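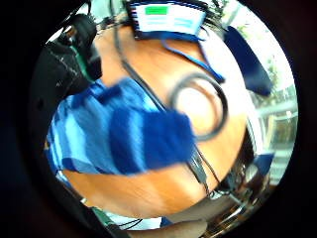 Search this site
Enter keywords Go

About Grokimby Textile Care

Posted by Web Editor, Grokimby, October

Grokimby Textile Care folds, sorts and packs reusable cloths for workplaces that go through a lot of them. Our customers are dental rooms, print shops, commercial kitchens and two boat builders. The work covers wiping cloths, table covers, drying cloths and light drapes. We do not handle clothing, bed linen or floor mats.

The business operates from the Resach Building, on the ground floor. Washing is carried out under contract at the Clallel plant. Cloths arrive from Clallel in lined bins and are checked, folded, counted and packed at Grokimby before delivery.

What we handle

Most of our stock is cotton or a cotton and polyester blend. Colour identifies the area of use. Blue cloths are assigned to general surfaces, green to food preparation, yellow to washrooms and white to glass. A customer may ask for a different colour plan, which is recorded on the account sheet and printed on the bin label. Mixed colours are not packed in one bundle.

Cloth weight is specified in grams per square metre. The standard grades are 200 for light wiping and 300 for drying and absorbent work. A heavier grade of 375 is held for workshops. Other weights can be ordered, with a longer lead time.

How folding is done

All folding is done on wooden tabletops. We tried coated metal benches in the first year and found that thin cloths slid while the second edge was being brought over. Wood holds the underside still with less hand pressure. The surfaces are sanded and re-oiled twice a year, and any bench with a raised grain or splinter is taken out of use until it has been repaired.

The standard method is as follows. The cloth is laid with the hem side down and the label, if there is one, at the near left corner. The far edge is brought to the near edge and the fold is pressed flat from the centre outward. The left side is then brought to the right. For drying cloths, one more fold is made to give a narrow rectangle that fits the dispenser tray. Corners must meet within one centimetre. A cloth that has been pulled out of square in the dryer is stretched by hand along the short diagonal and folded again.

Hems are checked at the first fold. Open stitching longer than two centimetres goes to repair. Cloths with holes, burns or hardened patches are withdrawn and replaced on the next delivery. Withdrawn cotton is cut down for rags, provided the customer has agreed to this in writing.

Thin cloths tend to bunch when lifted from a full bin. Staff take them from the top one at a time and shake each one out once before laying it down. Small items on the bench, such as cables, pens and label rolls, are moved clear of the folding area before a batch is started.

Counting and packing

A standard carton holds 184 light wiping cloths in bundles of eight. Heavy grades are packed in smaller numbers to keep the carton within our lifting limit. Each bundle is held with a paper band. Cartons are labelled on the short side with the account number, colour, grade and packing week.

We can deliver up to 40 cartons to a single address in one run. Larger orders are split.

Training

New staff start with the Konstantinidis method, a bench routine that came with the business when it changed hands. It sets the hand positions for each fold and the order in which edges are handled. Training takes nine working days. Left-handed folders use a mirrored version of the same routine, and their bundles are packed in the same cartons.

Visits and samples

Sample bundles in each standard grade are available to prospective customers. The folding room can be visited by arrangement after 2 p.m., when the morning cartons have left the floor. Please wear closed shoes. Account enquiries should include the number of cloths used per week, the colours required and the type of dispenser already installed.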